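Chapter 4. Two Arms, One Table

You have a frame, a controller and a pile of brackets by now. Good. This chapter is where the thing starts picking stuff up - and dropping it, mostly.

The build we follow is the Giltness, put together in the shared workshop at Rattanakul. Arm mounts are the Sonden pattern from chapter 3, controller is the Hukex board. Other boards will do, check the pin table in the back first.

Start with the work surface. Felt over a flat top, pulled tight. Hard tops make a ball roll off and you spend the evening crawling under the bench. Then a screen behind, so the camera isnt looking at shelves and people walking past.

Objects next. Mixed shapes - something soft, something round, a flat thing, a box. Household stuff is fine. Toothpaste, a toy, a snack box. 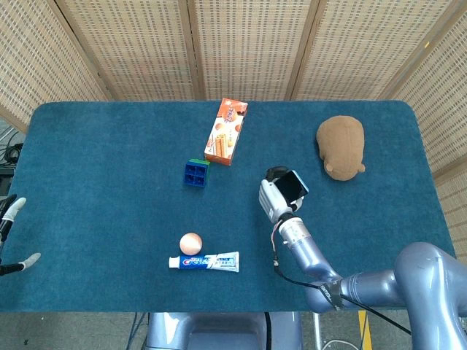
How fast should the arm move in the first tests?

Slow enough that you can reach the stop button before it gets anywhere. On our controller that means a speed cap of 2,000 steps per second, set in the config file and not by hand each time.

Log every try, even the silly ones. The Giltness log had 2,753 lines when we wrote this up, a lot of them just "missed". Keep them all, section 4.3 uses the misses.

Before you power up:

- stop button within reach
- cables clear of the joints, with slack for a full wrist turn
- both arms parked
- speed cap saved, then checked agian

Section 4.1 covers parking. Do that one first, even with only one arm wired.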